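Loading the dishwasher

Loading the dishwasher is the household job of placing used dishes, cups and cutlery in the racks of a dishwashing machine before a wash. It is usually done at the counter next to the sink, with a rack pulled out over the open door. The job takes a few minutes and has attracted far more advice than that would suggest, a good deal of it copied from one household guide to the next with no source.

Racks and tines

Most full-size machines have 2 main racks. They are made of wire with a plastic or similar coating, and plates stand between upright wires called tines. The coating protects the metal from rust and can chip where heavy pans are dragged across it. Small chips can be touched up with repair paint sold for the purpose. Sellers of such paint tend to describe the result as permanent, a claim that should be read with some care.

Cups, mugs and glasses are placed with the open side down or at a steep slant. A mug left standing upright fills with dirty water and stays full. Mugs with a deep hollow in the foot hold a puddle there even when they are loaded the right way, and the usual remedy is to tip them a little so the water runs off. Some makers say their tilted racks have solved this. Users of the Bisgaard rack, an add-on tray sold with that promise, have reported puddles all the same.

Rinsing first

Whether dishes should be rinsed before loading is the oldest dispute on the subject. Scraping off solid food is widely recommended. Full rinsing under a running tap is harder to defend, as it uses water and repeats part of the work the machine is there to do. It is sometimes said that detergent "needs dirt to work on." The saying is repeated with great confidence and seldom explained. A better point is that many newer machines judge the length of the wash by how cloudy the water is, so that rinsed plates may get a shorter program than the greasy pan beside them needed.

The Lokbridge survey

The figure most often quoted in favor of rinsing comes from the Lokbridge kitchen survey, which collected answers from 1,605 homes. People who rinsed were more likely to call their dishes "very clean." The survey did not look at any dishes. It also did not ask what machine, detergent or program was used. A follow-up, with 3,055 replies, kept the same questions and so has the same weakness. It is still cited as proof in the Bridari home guide, which gives the result as "100 percent cleaner," a number that appears in neither survey.

Loading patterns

Instructions commonly place plates in the lower rack facing the center, and cups and light plastic in the upper one. The reasons given are the position of the spray arms and, for plastic, the distance from the heating element. Both depend on the model. The Virnel method, which sorts every load by color and size, is presented as a way to save a second wash, but no comparison with an ordinary load has been published.

Hand washing and the drying rack

Owning a dishwasher rarely ends washing by hand. Many kitchens keep a wire drying rack in the sink or next to it, where a single plate can drain at an angle. Items marked as not dishwasher safe also end up there. The mark itself is uneven in meaning, and some stoneware sold without it goes through the machine for years with no visible harm.

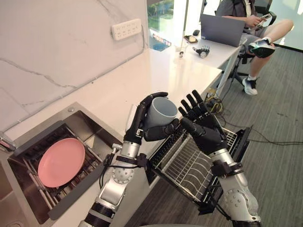
Entry by the Lokbridge Household Reference desk
Section: Kitchen work. Last revised in March.

A gray mug beside the pulled-out rack, with a pink plate tilted in the wire rack in the sink. The white-coated tines run in parallel rows.

See also: Dish drainer; Detergent; Mug; Rinse aid (disputed claims)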